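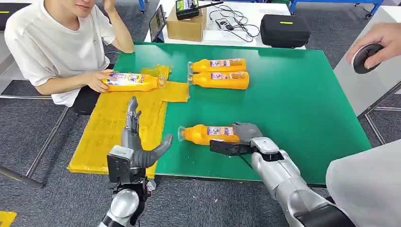 *Bottle sorting on the green table, gripper on the right arm, hand on the left.*

**Same policy, two different end effectors. How do you report the result?**

Hi all! I'm writing up a small study and I'm stuck on the stats part. We train one policy for a two-armed robot with a gripper on one side and a fingered hand on the other, and the task is picking up plastic bottles that are lying down. We have 3000 demos. My advisor wants one success rate for the whole thing, but the gripper side does way better than the hand side and I feel weird averaging them. Also, a person sits at the table and moves bottles between trials, so the starting layouts aren't identical. Is that a dealbreaker?

— Mansa Aryee, Prurnton

**Stelios Kokkinos**

Don't average them! Report each arm by itself and put the combined number in a footnote if your advisor insists. I got burned by this in May — a reviewer asked for the split and I had to dig through every log to get it.

The person moving bottles is fine as long as you write down the rule they follow. We use 4 starting layouts, shuffle the order, and the person resetting doesn't know which checkpoint is running. Cap direction matters a lot too, so log it. Our policy was much worse when the cap pointed toward the gripper, and we'd never have spotted that from the overall rate. I'd train with 3 seeds if you can afford it and show all of them.

**Ververidis**

just use more demos lol. we had the same gap between the hand and the gripper and it got smaller with more data on the hand side. didn't really measure it though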